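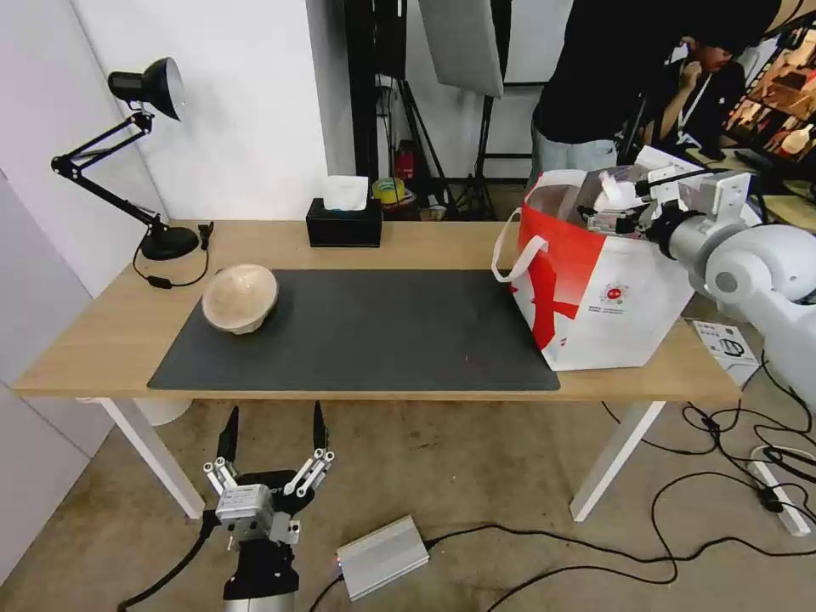 Visit report – Plivum open day, Sturnthorpe
7/8/23

I signed up for this visit mostly to get my project hours in, and I ended up staying until they closed! Plivum had two demos going. The first was a sorting line in the front hall (fast, loud, hard to see past the crowd). The second was the one I'm writing up: robot arms working at an ordinary table, with a shopping bag, a bowl and a desk lamp on it.

The guide told us bags are tough for a gripper – the sides give way as soon as you touch them. They've logged over 1,000 tries on the Andora setup so far. We got 20 minutes for questions and I used up way too many of them asking about cables.

For my own project I want to try a soft bag next to a stiff box and compare the grips. Our class arm is a lot smaller, so I'll start with empty bags and have results ready by December.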